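4.2 Setting the open position (Akeo and Promholm grippers)

I do this before every comparison run, even when I'm sure nothing's moved. Skip it and your Akeo numbers won't line up with your Promholm ones - I lost a whole August arvo that way.

1. Clamp the handle, plug in the controller and wait for the green light.
2. Open the Virág panel and pick your gripper from the list.
3. Set Travel to 84 and press Open. Let the fingers stop by themselves.

NOTE: If the panel shows 80, you've still got the old Prirnoditz profile loaded. Reload and go back to step 2.

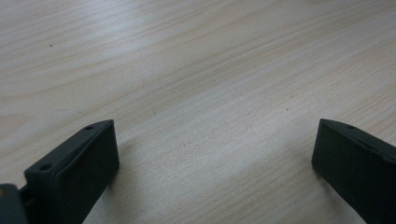
4. With the fingers wide open, check the tips sit level with each other. A smidge out is fine, but anything you can spot from across the bench needs the shim kit (see 4.5).
5. Press Zero, then write down the encoder count. Mine's usually 2,453 and yours will be different, so don't go chasing my number!
6. Close and open again, and compare the count with what you wrote down.

CAUTION: Keep your own fingers well clear while it's closing. The pads feel soft but the motor behind them isn't shy.

Now do the same for the other gripper before you touch the camera settings.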